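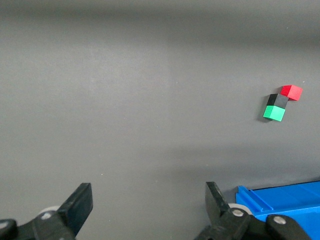
Do the colours have to go in any particular order? Bristby asked us that before anything else, and the short answer is no. The printed card that comes with the Stodano block set says they do. We have our doubts about the card.

Section 4: Setting out and stacking the blocks

1. Clear a flat, plain surface. Grey or another dull colour is best, as the red, black and green blocks are easy to tell apart on it.

2. Wipe off any dust. The card claims that a speck under a block "ruins the stack". It doesn't, but wiping takes a moment.

3. Put the blocks down in a loose group. They may touch. Ignore the card's advice to measure the gaps.

Note: The Clestolix mat is sold as an extra for this step. We have yet to see what it does that a bare table doesn't.

4. Choose the block with the most free space beside it and take that one first. Hold it by two opposite sides, not by the corners.
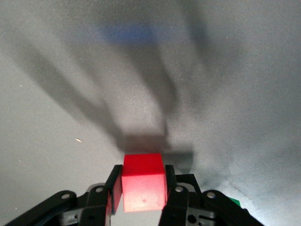 Park wrote in to say that gripping harder only makes the block jump when you let go, and that a light hold at the middle of each side was enough. We agree, whatever the card says about "firm pressure".

5. Lift straight up until the block is clear of the others. Dragging it sideways will shift its neighbours.

6. Lower it on to the block you want underneath. Line up one edge, then the edge next to it, and let go of both sides together.

7. Repeat with the last block. If the stack leans, take off the top block and start again from there. Nudging the bottom one seldom helps.

Caution: Small parts. Keep away from children under three.

Caution: The box promises 2000 stacks without wear. Nothing in the pack says how this was tested. Check the edges now and then and stop using any block that has chipped.

For spare blocks quote part 2438. For putting the set away, see page 37.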